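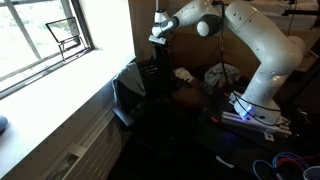 Lendside arm back in service after base and cable check

The white arm in the window room at Lendside has been returned to normal use after a maintenance stop that began on Friday. Gradgate, which looks after the machine, said the work covered the mounting, the external cable and the gripper, and that no joint had to be opened.

The stop was called when the arm began to miss its taught positions by a small amount. The error was the same in every joint position tested, which pointed to the mounting and not to a drive. Eftychia Kyriakidis, who led the work, found that two of the bolts holding the base to the aluminium extrusion had lost part of their preload. All were taken out, cleaned and tightened again in a cross pattern. The clamps holding the extrusion to the table were reset afterwards, with the arm powered down.

The cable was dealt with next. It runs outside the arm, down the upper link and round the lower part near the base, and needs enough slack to follow the joints through their full travel.

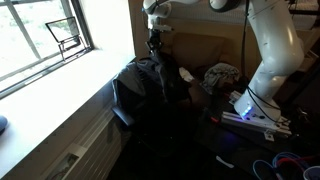 Too much slack is also a fault, as a long loop can catch on the lower joint when the base turns. Kyriakidis shortened the loop by 25 mm and moved one tie further up the link. The arm was then jogged by hand control through both ends of its range at low speed, with the cable watched at each stop.

The gripper was taken off, wiped down and refitted, and its tool centre point was measured again. The old values had been kept in the Sternosine control software and were overwritten once the new ones had been checked. A copy of the earlier set is held with the service log as entry 272.

For the acceptance run the arm repeated a short pointing routine 300 times. Iraklis Michailidis, who signed off the results, said the spread was within the limit set at installation and that there was no drift between the first and last cycles. The run took around 111 minutes at reduced speed.

The bolts will be checked again in October. Until then, users are asked to leave the clamps alone and to report any knock to the table before starting a program. The written procedure has been updated to put the clamp check ahead of power-on.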